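Feb 1, 2024
Textile bench, Gekidholm — lint transfer and folding, black knits on pile bedding

Carried on from the Feltside covers. Question for this round is the same: how much loose fiber a dark garment picks up when it is laid out and folded on a velvet spread, and whether the folding order makes any difference.

Bedding: the pink velvet spread with the matching plush pillow left at the head. Spread brushed toward the foot before the first garment, then left alone. Brushing between garments in the Birkard run hid the build-up, so not repeating that.

Garments: 17 black pieces from the Saliba box, all washed once, no softener. Six have ribbed edges and were done last.

Procedure as before. Lay flat, wait 28 minutes, lift by one fold, check edges under the side lamp, fold in thirds, bag. Tape lift from one sleeve and one edge only. Tape strips go on the gray card, numbered in the order folded. Do not press the tape with a thumbnail, it pulls fiber from the garment itself and the count is useless.

Flat panels are nearly clean. Ribbed edges hold far more, and it sits on the crest of the rib where a roller ought to reach it. Seams somewhere in between. Highest strip so far is 144 specks, edge lift, garment 14. 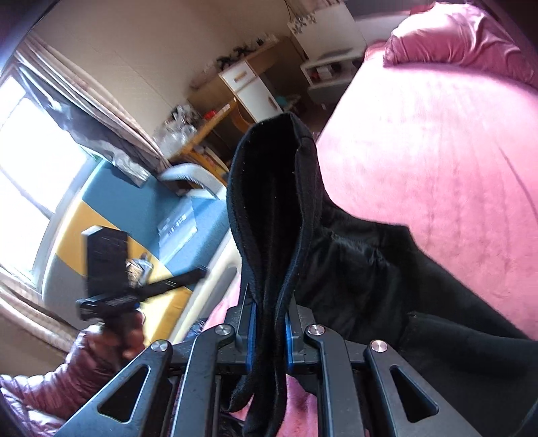 Lifting by a single fold still leaves the rest of the piece dragging over the pile, so part of the count is probably from the lift and not from the rest period. Need a control: same garment, same wait, lifted straight up from two points. Velvet also shows creases after each piece and I have no good way to score those. Leaving the column blank.

To do
— control lifts on the ribbed pieces
— new tape, current roll is drying out at the edge
— rewash everything before the April set
— ask whether the Feltside covers were brushed on arrival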